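**Le kit Kolgate est-il livré avec le bras ?**

Non ! À 537 €, j'ai la pince, le logiciel et le gabarit - le bras reste à part. 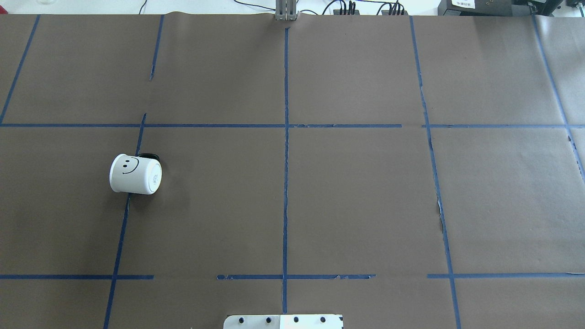

**Quels objets pour débuter ?**

Kolgate conseille du simple. Moi, j'adore le gobelet blanc à smiley, couché sur le papier kraft.
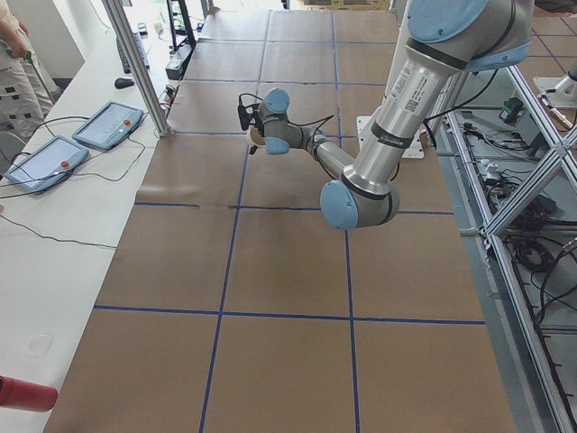 **Et le réglage ?**

Comptez 14 minutes chez moi. Je garde les deux pupitres sur le plan blanc, à côté de la grille bleue. 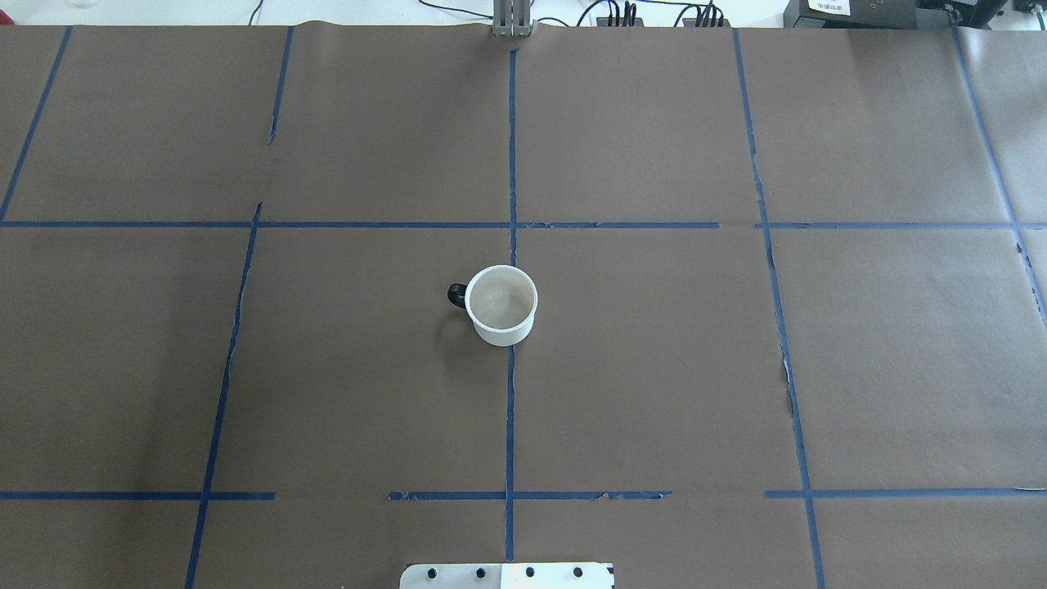 *La tasse blanche à anse noire, sur la grille.*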